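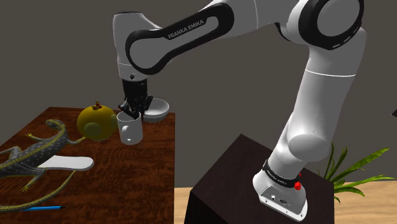
Julline Student Robotics Club Opens Its Simulation Challenge to Beginners

14 September 2021. The Julline student robotics club is pleased to announce the second season of Skikeck, a competition in which school teams program a robot arm in computer simulation. In the first season, which ended in April, the teams sent us 1,396 runs. This year there are places for 90 students, also for those who have never written code before.

Every team receives the same virtual table, with a mug, a bowl and some objects that make the task more difficult, for example a toy lizard. The arm must handle the dishes without disturbing the other things. One run may last no longer than 600 simulation steps.

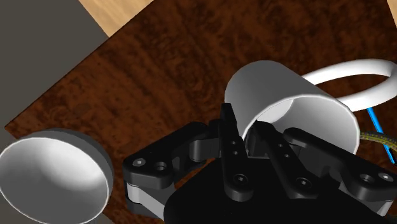 Do the students need a real robot at school?
All the work is done in the simulator, so a normal school computer is enough.

"My students were afraid of the gripper in the beginning, because a small mistake in the angle can spoil the whole run," says Oda Midtbø, who leads the club. "After some weeks they discussed these angles also at lunch. I was very glad to hear it."

The club meets in the Gündoğdu building, room 273. The teams will also keep a short written log of their attempts, and the log counts for the final score together with the runs. The simulator files are prepared by our partner Seltirico.
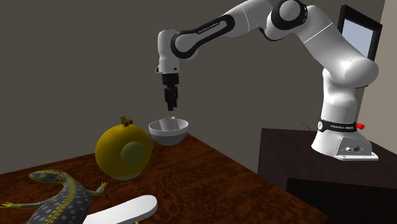

How large is a team?
Three or four students, and one teacher who signs the entry form.

Entry forms can be collected at the Julline school office.

Press contact: Oda Midtbø, Julline Student Robotics Club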